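The Gandent bottle machine

A two-armed machine for making up baby milk, built in a shared workshop and slowly moved into a kitchen

The first version of Gandent was a plank with a motor on it. It lived on a bench at the Brunton workshop, between the pillar drill and a shelf of other people's unfinished lamps, and it could do one thing, which was turn a screw collar clockwise until something cracked. We got through a good many collars that way.

I started it in April, when our second child was a few weeks old and the night bottles were falling to me. The job is the same every time. Water is boiled and left for a while, the powder is measured, the teat and collar go on, the whole thing is shaken and cooled. At three in the morning I could do it with my eyes shut and sometimes more or less did, and one night I lost track of the scoops and had to tip the lot away and begin again. I build small machines for a living, mostly fixtures that hold parts while they are glued. It seemed reasonable to think that a machine could count scoops.

There are products that mix formula at the press of a button, with a hopper for the powder and a tank for the water. I didn't want one on the counter. I wanted something that would use the kettle and bottles we already had and could be taken apart and put in a cupboard when the baby moved on to cups. That meant arms, and arms meant a much longer project than I told my family it would be.
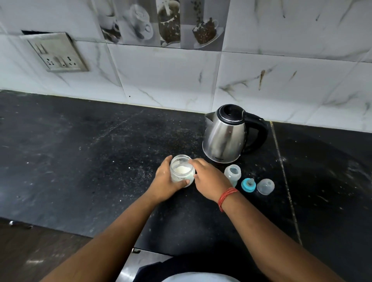

Working out the steps took longer than building the first arm. I had written the job down from memory as a list of 9 moves, and the list was useless, as it left out nearly everything the hands do between one move and the next. Take the start of a feed. The jar of powder has one hand wrapped round the front of it and the fingertips of the other resting on its rim, and the bottle is still in pieces to the right, the body first, then the teal ring with its teat, then the clear cap. I had never thought of holding a jar as a job for two hands. My list gave it none at all. It assumed that jars stay where you put them.

They do, if you clamp them. The first real part I made was a tray with shaped pockets, one for each piece of the bottle and a deeper one for the jar. I cut it from nylon sheet on the workshop router. The pockets have sloped sides, so that a part dropped a few millimetres out of place slides down to where the arm expects it. If you're thinking of building anything similar, start with the tray. It cost very little and took away most of the need for clever software.

The arms are a pair of Irnier kits, the smaller size, bought second-hand from a college that was clearing a store room. Each has a reach a bit shorter than mine. One came with a stripped gear in the wrist and the other had been wired by someone who owned only black cable. I rewired both over a couple of evenings and replaced the grippers with my own, which have flat silicone pads on one side and a shallow V on the other. The V centres a round bottle by itself. The pads come off and go in the steriliser with the teats.

Measuring is done by weight. A scoop is fine for a person, who can see when it's heaped and level it off. The arm uses the scoop as well, then sets the bottle down on a load cell made by Kirkitz, and if the weight is out it puts the bottle aside and lights a red lamp. It doesn't try to correct itself. I spent weeks on a routine that would shake a little powder out of an overfull scoop, and all it ever did was dust the bench, the arms and the inside of the control box. I took it out and haven't missed it. 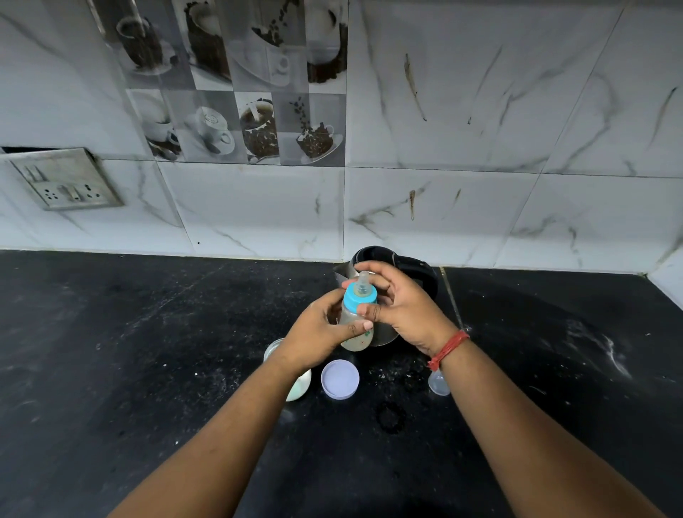
The collar was the hardest part by a long way. A screw collar on a soft plastic bottle wants to be held low and turned high, and it wants to be dropped squarely on the thread before any turning starts. If it goes on crooked it will still tighten, and it will feel tight, and then it will leak down your sleeve. I tried a torque limit alone, and about 8 bottles in every batch came out dry on a good day, with no way of telling in advance which of the rest would drip.

What fixed it was turning backwards first. The wrist rotates the collar anticlockwise with very light pressure until the start of the thread drops past itself, and there is a small click, which shows up as a dip in the motor current. Then it goes forward. Anyone who has put the lid on a jam jar without thinking has probably done the same. I only noticed I was doing it after a month of watching the machine fail to.

With that in place I ran a long test at Brunton using cold water and a tub of out-of-date powder. Out of a run of 97 bottles, 9 were put aside by the machine as the wrong weight. None of the others leaked when I turned them over. I was pleased enough with that to bring the whole thing home in the back of the car, wrapped in a duvet.
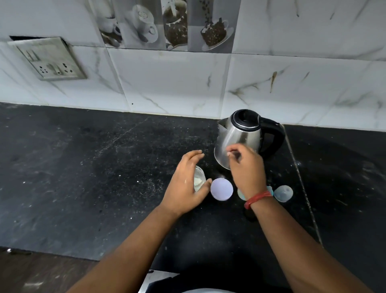 The kitchen undid a fair amount of it. A workshop bench is flat, pale and lit from directly overhead. Polished stone is dark and shiny, and the camera I use to check that every pocket in the tray is full kept finding the ceiling light in it. A steel kettle is worse, a sort of curved mirror with a handle. I tried masking out the reflections in software and then gave up and fixed the camera low down, looking across the tray with a strip of matt card behind it. The card is held on with tape. I intend to make a proper bracket.

Powder was the other trouble. It gets everywhere in a working kitchen and it gets into bearings too. The lower joints of both arms now wear sleeves cut from an old waterproof jacket, and the tray lifts out for washing. I would also advise anyone to put the electronics above counter height. Mine were underneath, where everything eventually ends up.

Then there's the kettle, which the machine does not touch. I decided early on that it wouldn't lift, tip or switch on anything holding hot water, and I have stuck to that. A person boils the kettle and pours. The arms are locked out while this happens by a pair of large buttons set so far apart that you need both hands to press them, and they can't move again until the buttons have been released and a third one pressed. It makes the whole business slower. A visitor to the workshop pointed out that pouring is the only bit he'd want a robot for, and I can see his point, but I share a kitchen with a four-year-old.

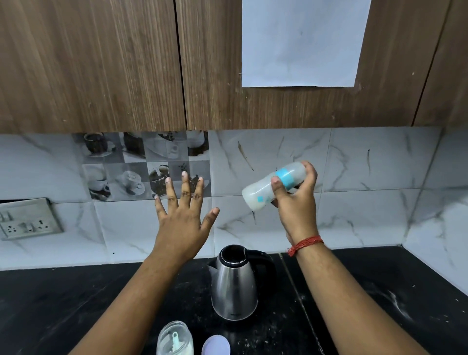

Mixing has been left to people as well, for now. One of the Irnier arms can shake a bottle well enough, though it walks the base across the counter while it does so, and the noise wakes the person you were hoping to feed quietly. Swirling is gentler and might be possible with a better wrist. I have drawn one up, with a belt in place of the gears, and the parts are on order.

So at present Gandent puts the powder in a bottle that somebody has already poured water into, checks the weight, fits the teat and collar, and stops. Somebody then swirls it, cools it under the tap and tests a few drops on the wrist before it goes anywhere near the baby. Measured against the clock it is slower than I am. It has the advantage of knowing how many scoops it has done.

Several people at Brunton have asked for the drawings. The tray and the gripper pads are easy to share and I've put copies of both in the workshop's plans drawer, with the pocket sizes marked so they can be changed for other makes of bottle. The collar routine needs tidying before anyone else could follow it. Half the variables are named after biscuits.

The baby, meanwhile, has started on mashed carrot, and I have been asked, more than once, whether the arms could be taught to wipe down a high chair. I've begun a list of the moves.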